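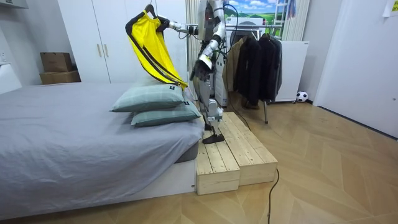

*Last changed: October*

# Merkex bedroom set

Room-tidying recordings from the Telier training rooms in Grolulville. The job title on the staff rota used to be "room attendant." It is now "room attendant / operator," and the slash came with 3 days of training and no raise.

## Contents

- 535 episodes, 30 of them held out for testing
- Tasks: garment on hanger, garment to rack, pillow straightening
- One operator per episode, all of them attendants with real rooms behind them

## What changed for the staff

Less bending, more watching. Attendants who could do a bed half asleep now spend the morning teaching a humanoid where a pillow goes, and they have firm opinions on this. We kept their notes in `notes/` - spelling untouched, swearing mostly removed.
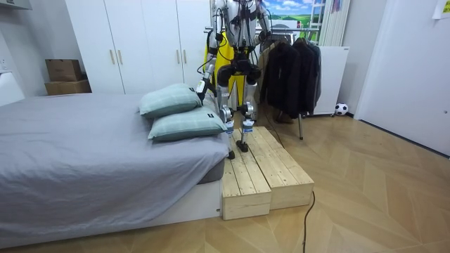 The notes disagree with the official task sheet in several places. Where they do, trust the notes. The sheet was written by Swanepoel, our scheduling contractor, and assumes a pillow has one correct position.

## Known problems

- Break times were logged as "idle robot" until staff complained. Fixed in the current files.
- Episodes past 400 use the newer task names.
- Don't use the timing data to set anyone's quota. It was asked, and the answer is in the license.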